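# Hosting an awards-night watch party at home

I love awards season. Every February we cram as many friends as we can into the front room, put the red carpet coverage on far too early and shout at the frocks! After a few years of doing it badly I've got some habits worth passing on.

**Sort the seating first.** Floor cushions go at the front, dining chairs at the back, and the sofa is for whoever brought pudding. We once squeezed in 14 people this way and everyone could see the telly.

**Make ballots the night before.** One sheet each, big categories only — nobody wants to guess sound editing at midnight. Mylene Mangubat gave me the idea of folding them into little envelopes, so you can do a proper "and the winner is" at the end.

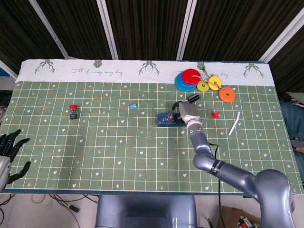
Food needs to be stuff you can eat with one hand while pointing at the screen with the other. I do 24 sausage rolls, a tray of cheese straws and popcorn in paper cones, and it all goes on one table with a wipe-down cloth or an old one you don't mind about. It needn't be glitzy either. A green checked cloth with white hearts and stars dotted over it suits an awards do very nicely, and if it says "Full of energy every day" along the border, so much the better when the speeches drag on!

**Roll out a carpet.** A length of red felt down the hall costs very little. Tape the edges flat, all the way along, and stand a lamp at the far end for photos.

**Keep the drinks cold.** Fill a washing-up bowl with ice some 40 minutes before people arrive and push the bottles right down into it. Tea towel underneath, always.

Popcorn gets everywhere, so hoover before bed if you can face it. I usually can't, and do it in my slippers at breakfast with the highlights on.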